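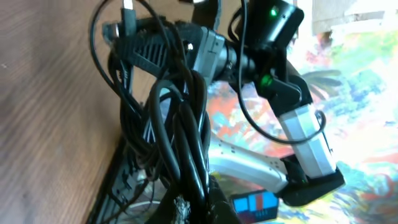
4.2 Cabling and strain relief

Second build, shared shop at Woscombe, bench by the back wall. Same arm as in 4.1, same Flurkico wrist bracket, new cable run. First run was zip-tied flat to the links and pulled the USB plug out of the wrist camera whenever joint 5 went past its soft limit. Slack added at the elbow. More slack than we wanted, but the plug stays in.

Logged 1,148 moves on the new run between October and 13 January 2022. Dropouts: 43. All but 5 of them with the wrist rolled fully outward, so we blame bend radius and not the plug. Replaced the cord once (Brellard, softer jacket). No change we could measure. Did not test a shorter cord, ran out of shop hours.

Loose cable brings its own problem. Loops slide down towards the base and end up inside the gripper's reach, and the planner has no model of them. The collision mesh covers the links, the camera and the table top, thats all. A finger can go into a coil with no warning from the software; only the current limit on the gripper motor stops it closing hard. We set that limit low by hand, see Table 3.

Figure 6. Gripper finger against the cable bundle, wrist camera view. Wooden bench top behind.

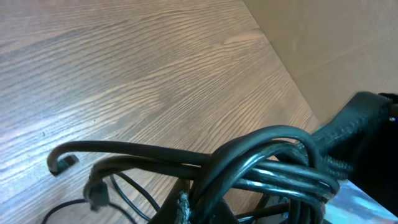 Aoun, reading a draft of this section, objected that a low current limit only hides the fault: the finger still goes in, it just goes in gently, and the jacket wears through a month later instead of the same day. The comment asked for a keep-out volume, even a crude one, a box the size of the worst loop. Fair. We tried a box afterward. It costs reach on the near side of the table, enough that two of the pick positions from 4.1 are gone, and the planner takes noticably longer to find a path near the base. Kept it on for unattended runs, off otherwise.

Still open: a spring return at the elbow to take up slack. Parts ordered, not fitted. A sleeve over the whole bundle would be cheaper but stiffens joint 2, and the torque there is already marginal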